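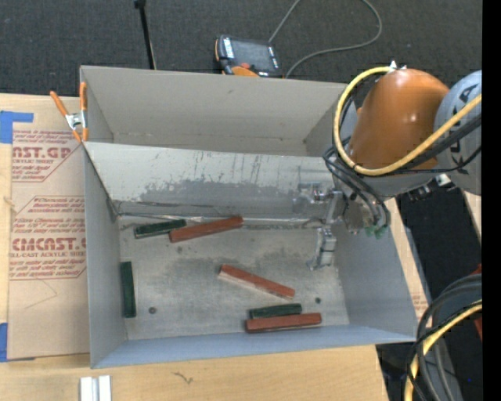 *Two-section metal bin on a wooden tabletop.*

# Transcribing Parish Vestry Minutes

These instructions apply to all readers preparing transcripts for the Skastau Local History Collection. They cover bound minute books and loose sheets written before the county kept printed records.

## Before you begin

1. Request the volume at the desk by its shelf number. Requests made after 3 p.m. are filled the next morning.
2. Use pencil only. Pens are not permitted in the reading room.
3. Turn to the first dated meeting and note the leaf number, even where a later hand has added page numbers.

## Making the transcript

Copy each entry line by line. Keep the original spelling, capital letters and punctuation, including errors. The Gbeho register, for example, gives the same churchwarden's surname in four spellings, and all four must stand.

- Expand abbreviations in square brackets: *sd* becomes *s[ai]d*.
- Mark a doubtful word with a question mark in brackets.
- Write [torn] or [blot] where text is lost. Do not guess at missing names.
- Record levies exactly as written. An entry of "600 lb Tobacco" is not to be converted to money.

Dates before 1752 need particular care - the year began in March, and a January meeting may appear under the previous year. Give the date as found and add the modern year in brackets.

## Checking and submitting

Compare the finished transcript with the original in a second sitting. Transcripts longer than 14 leaves should be submitted in parts, each with its own cover sheet.

Send completed work to Lilibeth Evangelista, Records Editor, Mirkent Reading Room. Corrections are returned on Thursday.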